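Kapitel 6
Der Transfermarkt im Vereinsfußball

Lernziele
Nach der Bearbeitung dieses Kapitels können Sie
– den Ablauf eines Vereinswechsels in seinen rechtlichen und wirtschaftlichen Schritten darstellen,
– zwischen Ablösesumme, Ausbildungsentschädigung und Handgeld unterscheiden,
– die bilanzielle Behandlung eines Spielerwerts erläutern,
– die Verhandlungsposition eines Vereins anhand der Restlaufzeit eines Vertrags einschätzen.

6.1 Einstieg: Ein Wechsel am letzten Tag

Am Dienstag, 8. Dezember, legte Henryk Sobczak, Sportdirektor des Zweitligisten Skudano, seinem Aufsichtsrat ein Papier von zwei Seiten vor. Der Verein wollte die Mittelfeldspielerin Aniela Kurek vom Ligakonkurrenten Adlow verpflichten. Ihr Vertrag dort lief noch bis Juni des folgenden Jahres. Adlow verlangte 968 Tausend Euro, Skudano bot 741 Tausend. Die Spielerin hatte ihrem Verein mitgeteilt, dass sie nicht verlängern werde.

Der Fall ist klein, gemessen an den Summen, die in der Presse stehen. Er enthält aber alle Bestandteile, die auch bei großen Transfers vorkommen: einen abgebenden Verein, einen aufnehmenden Verein, eine Spielerin mit eigenem Interesse, eine Beraterin und eine Frist. Wir kommen in den Abschnitten 6.3 und 6.5 auf ihn zurück.

Roman Nowakowski, der Geschäftsführer von Adlow, stand vor einer einfachen Rechnung. Verkaufte er im Winter, erhielt er eine Ablöse und musste die Position für die Rückrunde neu besetzen. Verkaufte er nicht, behielt er die Spielerin bis zum Sommer und bekam danach nichts. Für die Rückrunde sprach der Tabellenplatz, für den Verkauf die Kasse. Solche Abwägungen werden in den Vereinen oft unter Zeitdruck getroffen, und die Protokolle der Sitzungen fallen entsprechend knapp aus.

6.2 Wofür eigentlich bezahlt wird

Im Alltag heißt es, ein Verein »kaufe« einen Spieler. Rechtlich ist das ungenau. Ein Mensch kann nicht Gegenstand eines Kaufvertrags sein. Der aufnehmende Verein zahlt dafür, dass der abgebende Verein einer vorzeitigen Auflösung des Arbeitsvertrags zustimmt. Anschließend schließt er mit dem Spieler einen neuen Arbeitsvertrag. Es handelt sich also um zwei Rechtsgeschäfte, die zeitlich eng beieinander liegen und in der Regel voneinander abhängig gemacht werden. Dazu kommt die Registrierung beim Verband, ohne die der Spieler nicht eingesetzt werden darf.

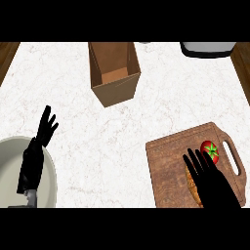 Warum sinkt die Ablösesumme, wenn ein Vertrag bald ausläuft?

Der abgebende Verein verliert mit jedem Monat einen Teil dessen, was er anbieten kann. Nach Vertragsende ist der Spieler ablösefrei, und der Interessent muss nur abwarten. Je kürzer die Restlaufzeit ist, desto näher liegt deshalb der Preis bei dem Betrag, den dem Käufer die frühere Verfügbarkeit wert ist.

Von der Ablösesumme zu trennen sind zwei weitere Zahlungen. Die Ausbildungsentschädigung geht unter bestimmten Voraussetzungen an die Vereine, bei denen ein junger Spieler ausgebildet wurde. Das Handgeld erhält der Spieler selbst, meist bei ablösefreien Wechseln. Im Fall Kurek spielte die Ausbildungsentschädigung keine Rolle. Über ein Handgeld wurde verhandelt, und ihre Beraterin Jadwiga Sowa nannte dafür einen Betrag, den Skudano zunächst ablehnte.

In der Bilanz des aufnehmenden Vereins erscheint die Ablöse als immaterieller Vermögenswert. Sie wird über die Vertragslaufzeit abgeschrieben, üblicherweise in gleichen Jahresbeträgen. Bei 960 Tausend Euro und einem Vertrag über drei Jahre sind das 320 Tausend Euro im Jahr. Ein längerer Vertrag verteilt denselben Aufwand auf mehr Jahre und entlastet das einzelne Geschäftsjahr – die Gehaltsverpflichtung läuft dann allerdings ebenfalls länger. Abschnitt 6.4 behandelt, was bei einem vorzeitigen Weiterverkauf mit dem Restbuchwert geschieht.

Grundbegriffe

Transferperiode: Zeitraum, in dem ein Verband Spieler neu registriert.
Restbuchwert: Teil der Ablöse, der noch nicht abgeschrieben ist.
Weiterverkaufsbeteiligung: vertraglich vereinbarter Anteil des früheren Vereins an einer späteren Ablöse.

Aufgaben zum Einstieg

1. Stellen Sie die Interessen von Adlow, Skudano und Aniela Kurek in einer Tabelle gegenüber.
2. Bronisława Krajewska, Mitglied des Aufsichtsrats von Skudano, schlägt vor, bis zum Sommer zu warten. Nennen Sie ein Argument dafür und eines dagegen.
3. Erläutern Sie, weshalb eine Weiterverkaufsbeteiligung die Lücke zwischen Angebot und Forderung verkleinern kann. Lesen Sie dazu vorab Abschnitt 6.3.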